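Olthorpe's repair and swap morning is back

Good news for anyone with a drawer full of odd buttons - the swap morning returns to the old chapel hall this Monday, and I for one can't wait! Doors open at 9, and Aldana Palma is bringing her sewing machine again (she did my curtains last time and they've never hung better). Cloth bags are very welcome on the swap table, with or without a drawstring.
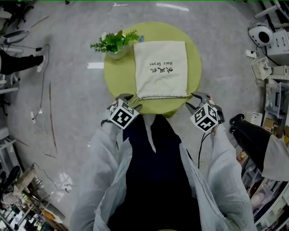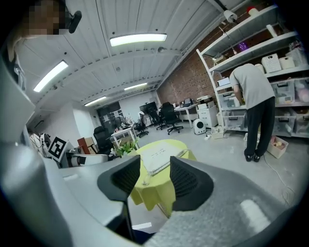
Round table, yellow-green top.

Getting there

The 37 bus stops right outside. Entry is free, tea is 50p, and Nigel Dobson tells me the roof fund now stands at £3,000, so do buy a cake while you're in. I'll be the one hogging the lemon drizzle. Lamps and toasters need to be with Nigel by 11 if you want them looked at the same day.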